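3.2 Tables, trays and small items

All of the sorting and clearing tasks were done at tables with wooden tops. We chose wood after an early round with white laminate, where pale items were hard to find and people complained of glare from the ceiling lights. The tops came from Finach and were sold as kitchen worktops. They are butcher block, glued up from strips that differ a good deal in color, some nearly blond and some closer to honey. We asked for a matte finish and did not stain or seal them further. The strips run from left to right for a person standing at the front edge.

The uneven color of the wood matters for this study. A small orange item on a honey-colored strip stands out less than the same item on a blond strip, and for white items it is the other way around. We did not try to correct for this in the layout of the tasks. Tables at home and in small shops are seldom one even color, and we wanted the search times in Section 4 to include that kind of variation. The color of the strip under each item was written down at the start of each trial, so that readers who want to separate the two effects can do so from the tables in the appendix.

Trays were bought from Soltero. We used a clear plastic tray and an opaque gray one of the same outline. The clear tray lets the wood show through the bottom, so that an item in the tray is seen against nearly the same background as an item on the bare table. The gray tray gives every item the same background. In the first round we also had a shallow wicker basket, but small round things rolled under its folded rim and were missed at the end of the task. The basket was dropped after the pilot and none of its trials are counted.

The item set has 40 pieces. They are small household things of the sort that collect in a kitchen drawer or on a windowsill: bottle caps, lids, corks, napkin rings, erasers, cord ends, toy blocks and the like. White and orange pieces make up most of the set. We left out anything sharp, anything that could be crushed by hand, and anything that looked valuable enough to make people handle it with extra care. Each piece was washed before the first session and again whenever a label or a spot of glue was found on it. Two corks broke and were replaced from the same bag.

A potted plant with broad green leaves was kept at the back of the table. We put it in after the pilot, when several people said that the bare back edge made the table feel like a test bench and that they would normally have something standing there. It also gives a fixed point that people can use when talking about where a thing was ("next to the plant," "in front of the plant"). The plant was watered outside of sessions and turned now and then so that it would not lean toward the window. Figure 3 shows a light top with the plant at the far edge and a clear tray near the front right, with small white and orange items in it. 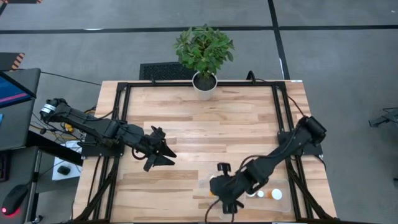 Tray position was varied between front right, front left and back center. Front right was the position most people said they would have picked for themselves, and it is the baseline in all of the comparisons below. With the tray at back center, the lower leaves of the plant sometimes hung over its rim. We counted these trials as valid unless a leaf hid an item completely from the normal standing position, in which case the plant was moved back and the trial was started again.

3.3 Procedure

Fifty-three people took part. Each session had a clearing part and a setting-out part. In the clearing part, items were spread over the table from a printed layout and the person was asked to put the small things in the tray and leave the rest where it was. What counted as small was left to the person. In the setting-out part, the tray started out filled and the person placed the items on the table in whatever order seemed useful for sorting them later.

We recorded 2552 placements in all. A placement is one item let go at one spot, whether on the wood or in the tray. Items that were picked up and put back on the same spot were logged as handled and left out of the total. Items dropped on the floor were returned to the table by the experimenter and the trial went on.

Tray contents were coded from still photographs by Sadao Okabe and a second coder, who had not seen the sessions. Each coder marked the place of every item in the tray as left end, middle or right end, and noted whether it touched a neighbor. A set of 200 photographs was coded by both, and disagreements were settled by discussion. Most disagreements were over round white pieces lying close together in the clear tray, where the edge of one piece was hard to tell from the edge of the next. The gray tray gave the coders little trouble.

Coding was finished in November. Placements on the bare wood were measured separately with a ruler along the front edge, and these are reported in Section 4.1 together with the search times.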